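We gave up on the machine at home in August. It had been leaving a puddle behind it for months, and the repair quote came to more than we paid for it. Until we decide on a new one, I've been taking everything to the laundromat on Stolley.

It's an 11 minute walk with a full bag, longer if I bring the towels. I go at 9 in the evening, after the dinner crowd from next door has gone home and I can usually get two washers side by side. Darks go in one, sheets and towels in the other. At home I would have run those on different nights and had wet things hanging in the hallway all week.

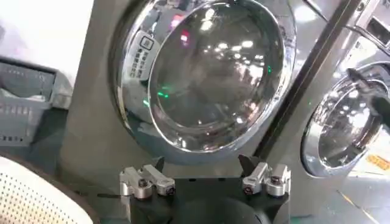

The part I had to relearn was how much to put in. I was stuffing the drum until the door barely shut, and the shirts came out with dry patches and soap on the collars. Rehema Nzioka, who lives upstairs from us, told me to stop when I can still get my hand in flat over the top of the clothes. I've done that since and the collars are fine. I also cut the detergent by half.

A few other notes, mostly for me. Check the rubber inside the door before loading, as people leave socks and coins there. Bring the small bottle of detergent and leave the big one at home. Zip up the jeans. Take the sheets out as soon as the cycle ends and fold them while they're warm from the dryer, or they'll need ironing.

A wash and dry for both loads takes about 95 minutes. I used to walk home in between, but now I bring a book and stay. I've finished one and started another. We still haven't picked a new machine, and I want to measure the closet again before we do.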